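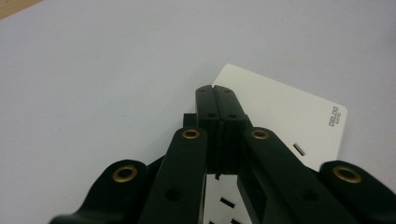
Re: [finamero-dev] Panel pose flips 180 degrees when fingers are closed

From: Salvador Quintela
To: finamero-dev
In reply to: Hawi Yilma

Saturday, 10:40, Hawi Yilma wrote:

> After merging the Tarnotholm branch I get a yaw flip on the white power
> strip. Fingers closed, strip partly behind the pads, pale table. The
> translation is fine. Yaw comes back off by half a turn, then returns to
> the right value a few frames later. Stoltow treats the flip as a real
> motion of the object and replans, and the replan goes out through the
> joint limit check and gets rejected.
>
> I ran the same recording on the release before the merge and did not
> get any flips. Settings are the defaults except mask_dilate, which I
> raised to 6 because the finger edges were leaking into the object mask.
>
> Two questions:
>
> 1. Is the symmetry prior supposed to be on for rectangular panels? I
> don't see it in the config dump.
>
> 2. Would you object to a hold in Stoltow that ignores a yaw jump over
> some threshold when the fingers haven't moved?
>
> Hawi

Hawi,

I can reproduce it. The recording you uploaded has 489 frames, and the flips are all in the part where the pads are together in front of the strip. It is two problems, and mask_dilate makes the first one worse.

1. Self-mask

The Tarnotholm branch replaced the per-link gripper mask with a single convex hull around the fingers and linkage. That was done for speed. With the fingers closed, the hull fills in the gap between the two inner arms, and there is strip visible in that gap. On this object the gap is where several of the socket openings show, so we throw away black slots on a white panel and keep a white edge on a pale gray table. The dilation then takes another strip of pixels off all sides of the hull, including above the pads.

What survives is the upper part of the panel: the tilted upper edge, the top-right corner, the logo and the slot below it. The outline fit gets the direction of the edge from that without trouble. It can't tell which end of the panel it is looking at, and the rest of the evidence is small.

Please put mask_dilate back to the default and set self_mask = per_link. The old code is still in the tree and still works. On my machine the per-link mask costs more time per frame, but it stays inside the budget for the handheld pipeline. If the finger edges leak again at the default dilation, the likely cause is the linkage model, so send me the overlay and the aperture value for a frame where it happens. I would like to fix that in the model and leave the dilation alone.

One thing to watch with per_link: the eyelets on the arms are brass colored and the arms have a sheen on their upper surfaces. The color refinement step assumes a black gripper and will cut holes in the mask at the eyelets. A hole in the self-mask means gripper pixels passed on as object pixels. Turn refinement off (self_mask_refine = false). The geometric mask covers the eyelets and the screw holes in the pads without any help.

2. Symmetry prior

It is supposed to be on for rectangular panels with a two-fold outline. You don't see it in the config dump because the branch moved it from the global config to the object model file, and the migration script skips any model with a texture attached. The power strip model has a texture. I consider that a bug in the script.

With the prior missing, the solver treats both yaw hypotheses as unrelated and reports whichever has the lower residual. In the flipped frames the residuals are nearly equal. With the prior present it keeps both, carries them forward, and only switches when the evidence for the other one lasts longer than the window. The default window is 35 frames. I would leave that alone until we have more recordings with this kind of occlusion.

Until the script is fixed, add this to the model file by hand:

 outline_symmetry = yaw_2
 disambiguate_by = slots, print
 switch_window = 35

The order of disambiguate_by matters. Slots should come first. The lettering is small, gray, and runs along the panel edge, and at the working distance of the wrist camera it is a weak feature. The detector finds it in some frames as a smudge with an orientation and in others it does not fire. It is useful for breaking a tie and should not be asked to do more. Please don't add an OCR step for this. I know it was proposed at Amaral for the label work, but it brings in a dependency larger than the rest of the package.

3. The hold in Stoltow

I do object, mildly. The planner has no information about whether a yaw jump is real. A strip can be turned by its cable with the fingers not moving at all, and then the hold would plan against a stale pose. The ambiguity is known in the perception stage and should be reported from there.

What I would accept is this. The pose message already has an ambiguity field, which Stoltow currently ignores. Set it whenever more than one yaw hypothesis is alive. In Stoltow, when the field is set, keep executing the current plan up to the next waypoint and do not replan until it clears or a timeout expires. I suggest 50 ms for the timeout to start with. If it expires, stop and report, do not guess. That also removes the path where a bad replan reaches the joint limit check. The check did its job in your log, but I don't want it to be the thing we depend on.

4. Contrast

You didn't ask about this, but it will come up. White panel on a pale table is close to the worst case for the edge stage, and the table has a brightness gradient on top of that, darker to the left and brighter toward the upper right. A global threshold that finds the panel edge on one side will lose it on the other. The local threshold in the branch handles this if the tile size is smaller than the panel. I have not tuned it for other tables. If you record more, please keep this table and change one thing at a time: first the panel angle, then the aperture. Recordings with the fingers half open would be the most useful, as I have none with that mask shape.

Patches:

 - migration script, textured models: I have it locally and will push it tonight
 - ambiguity field in the pose message: mine, next
 - Stoltow side: yours if you want it, otherwise it waits until March
 - convex hull mask: stays in the tree, no longer the default

Can you rerun your recording with the settings from sections 1 and 2 and post the yaw trace? Raw solver output, please, before the smoothing filter. The last trace was filtered and I spent some time looking for a lag that was only the filter.

Salvador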